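Kitchen tips from Rianne

Can a machine do the counter for you? What works now, and how to prepare your kitchen

By Rianne Hendriks
2026-03-18

Readers ask me often if they should wait with buying a new dishwasher or a better vacuum, as soon a robot will do everything. My short reply is: do not wait. A longer reply needs a look at the work itself, and for me the best place to look is the kitchen counter beside the toaster. It is the place where every breakfast starts, and where most of the small chores of the day come together.

I read what I can find about household machines, and in January I went with my colleague Nathalie Groen to see a demonstration in Dratville. A two-armed machine from a firm called Tomedel made toast and wiped a table. The toast was fine. The wiping was less fine, it went around a cup and left a ring. The whole show took longer than I need to feed my family and leave the house. 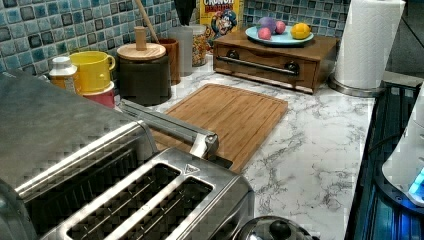

Reading time: 5 min | 1114 words with comments

On a counter like this one you have a toaster, a cutting board, mugs, a canister with a wooden lid, a glass jar, a box of Cap'n Crunch, a bread box and a roll of paper towels. For a person it is an ordinary counter. For a machine each thing is a separate problem, and I will sort them by how difficult they are.

What machines do well already

Floors. A robot vacuum is a good purchase if you have few thresholds. Lift the chairs first and shut the door to the room with the long-haired carpet.

Anything inside a closed box. The dishwasher, the bread maker and the rice cooker are also automation, we only stopped calling them so. They work well because you bring the things to them and put them in the right position.

What they do sometimes

Putting bread in a toaster with long slots. The slice must go in straight, and a soft slice bends. At the demonstration the bread was firm and all slices had the same thickness. With the end of a home-baked loaf I would not trust it.

Taking a box of cereal from the row and putting it back. A box has flat sides, and this helps. Pouring from it is another matter, especially when the bag inside is nearly empty.

Picking fruit from a plate. Round things roll. If you squeeze too hard, you get a bruise, and if you squeeze too little, the fruit is on the floor.

What they do not do yet, in my opinion

Cleaning a counter with things on it. You lift the jar, wipe, put the jar back, notice something sticky under the mug, and go back for the cloth. We do this without thinking.

Getting crumbs out of the groove of a cutting board. I use the corner of a damp cloth over my fingernail.

Tearing one sheet of paper towel. Try it yourself with one hand and you will understand.

How to make the counter easier, for you and maybe later for a machine

Most advice for robot kitchens is also good advice for normal kitchens, so nothing is lost if you follow it today.

Keep one row only, against the wall. Things you use daily stand at the front edge of this row, with the handles to the right if you are right-handed.

Do not put one mug on top of another if you are in a hurry in the morning. I do it too, and I have broken two.

Stand the spoons in a heavy crock. A light one tips over when you pull out the longest spoon.

Choose a bread box with a long bar handle. You can open it with a wet hand or with one finger, and a small knob is difficult with butter on your hands.

Unplug the toaster and let it cool before you shake out the crumbs. Do this every week.

Wipe marble with a soft cloth and a little dish soap. No vinegar and no lemon, they leave dull spots.

What about the price? The salesman in Dratville spoke of renting, and he did not want to give me a number. For now I keep my cloth. Nathalie will visit another demonstration in Penesmont and she promised to bring her own bread, unsliced.

Next time: how to remove tea stains from a thermos.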